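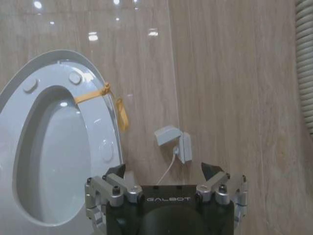
How high should the outlet for a bidet seat be?
Ours asks for one within reach of a short cord, beside the toilet and a little above the tank line, with a splash cover on it. Check the manual for your own seat before anyone cuts tile, as the cord side changes from model to model.

Bathroom gallery: the Fetmont display rooms
Posted 2019-03-27

I love a bathroom display! Kitchens get all the magazine covers, but give me a good wall tile and a well-placed outlet and I'm happy for an hour. The bathrooms at Fetmont opened again after the winter refit, and I went through the whole floor with a tape measure and a very full notebook. This gallery is the toilet and shower corner, which is the part most of you asked for after the last post about small bathrooms.

First, the wall. Wood-grain tile has come a long way, and I was ready to be grumpy about it. The pattern goes from beige to light brown with the grain running straight up and down, and it has a real shine to it. I'd worried that glossy and wood-look would fight each other. They don't, at least to my eye - the shine bounces the ceiling lights around and keeps the browns from feeling heavy. If you're putting this in at home, lay a few tiles side by side on the floor first. The grain is busier on some than on others, and you'll want to decide which ones end up next to each other.

Second, the outlet. It's a small white box with an angled cover, up on the tile, and the cord is white too, so the whole thing stays quiet against the wall. So many bathrooms get this wrong and end up with an extension cord running past the sink. Ask for the outlet while the walls are open!

Third, a small thing I always check, the bumpers under the seat. Little round pads, molded in, so the seat doesn't come down hard on the rim. Lift the seat on anything you're thinking of buying and have a look. On cheap ones the pads are glued on and wander off within a year.

Over to the shower side of the corner, then.

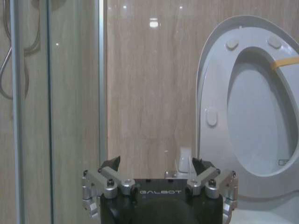

Glass shower enclosure, beige wall, white toilet.

What I like best is how calm this combination is. Some space between the shower glass and the toilet makes such a difference when it's time to mop, and a softly streaked beige wall lets you change towels and mats as often as you like (I do, constantly).

Notes from my notebook, for the people who write in:
Rantala had a shower tray on the same floor, 190 dollars, white only.
Skustico wall tile in the next bay, more than 15 patterns on the rack, samples free to take home.
Wovness bath mats by the stairs, washable, and they come in the long size again.
Delivery from the display floor is 3 weeks on most items, with no charge on orders over 225 dollars.

The vanity and mirror gallery is next, and the tub room goes up in July once the new floor is down. If you've lived with glossy tile in a shower for a few years, write and tell me how it cleans - I'd love to add your tips to the tile page.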